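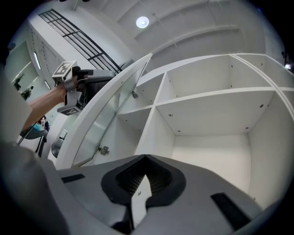

2021-10-13
Lidaveck testnet, vesting contract and sale contract, notes before freeze

Continuing from the last entry. The sale contract is on the Kirkport testnet with the cap lowered so we can hit it by hand. Vesting is deployed separately and linked by address. Deployer key is the throwaway one, do not fund it beyond what the faucet gives.

Item 1. Cap check. The contribution that crosses the cap is still rejected in full. The spec says it should be accepted up to the cap and the remainder returned in the same transaction. Changed contribute() to compute the remaining allowance first, take the smaller of the two values, then send back the difference at the end of the call. State is written before the transfer out. Reentrancy guard left on anyway.

Tested with the cap at 3000 test units. Filled to 50 short of the cap, then sent a contribution of 63. Accepted 50, returned 13, sale flag flipped to closed. A second contribution after that reverts with the right message. Repeated from a contract wallet that has no payable fallback: the return transfer fails and the whole call reverts. That is acceptable, but it has to go in the contributor instructions, with the wording "use a wallet that can receive".

Item 2. Vesting. Cliff is computed from the block timestamp at the moment the sale closes. If the sale closes early, the cliff moves forward with it. The draft paper gives the cliff as a fixed date in February, so the paper and the code disagree. Left the code alone. Somebody has to decide which is correct before the audit copy goes out, and the auditor will ask on the first pass.

Rounding: monthly release uses integer division and leaves dust in the contract after the final release. Fixed by making the last release pay out the full remaining balance in place of the computed share. Balance reads zero afterward on all test accounts. 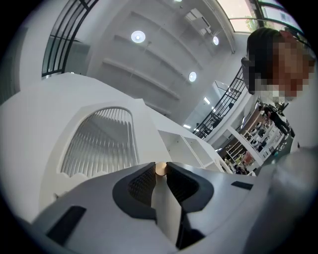 Inner faces of the two finger pads, both ridged.

Item 3. Multisig. Treasury wallet needs 3 signatures. Signing order does not matter in the contract but the Punix signing page sorts by address and shows "pending" against the wrong row if the last signer goes first. Display only, the transaction executes. Logged against the page, not the contract. Until it is fixed, check execution in the block explorer and ignore the row status.

Also tried replacing a signer while a transfer was queued. The old signature still counts toward the threshold. I do not like this. Two options:

a) clear all queued transactions on any signer change
b) recheck each stored signature against the current signer list at execution time

Option (b) costs more gas but does not throw away legitimate queued work. Leaning to (b). Branch is open, nothing merged.

Item 4. Gas. Contribution call went up by around 3 percent after the change in item 1. Most of it is the extra transfer, which only happens on the contribution that crosses the cap, so the average should be lower than my figure. Need to measure the ordinary path separately. My script averaged everything together, which was a mistake.

Item 5. Whitelist import. The Þorgeirsson list failed to load. Cause: the importer read the file as plain ASCII and stopped at the first character of the header line. Reads as UTF-8 now. Names are dropped after the hash step and only addresses go on chain, so nothing downstream is affected. Two addresses in the list had bad checksums. The importer now stops and prints the line – before, it lowercased the address and carried on, which would have hidden a typing error. Sent both lines back for correction.

Item 6. Pause function. Owner can pause contributions but not refunds. Confirmed by calling refund() while paused, works. Pausing twice reverts, unpausing twice does not. Harmless, but made them match.

Not done:
– fuzz run on the new cap logic, only hand tests so far
– rerun the full vesting schedule with an early close
– ordinary-path gas figure, see item 4
– admin key transfer to the multisig. Do this on testnet at least once all the way through before anybody writes the launch procedure. The last dry run stopped halfway and the notes from it are incomplete.
– compiler version is pinned in the sale contract but floating in vesting. Pin both to the same one.

Build hash for today is in the repo under the tag lidaveck-precap. The earlier tag still points to the version with the full rejection bug, do not deploy from it.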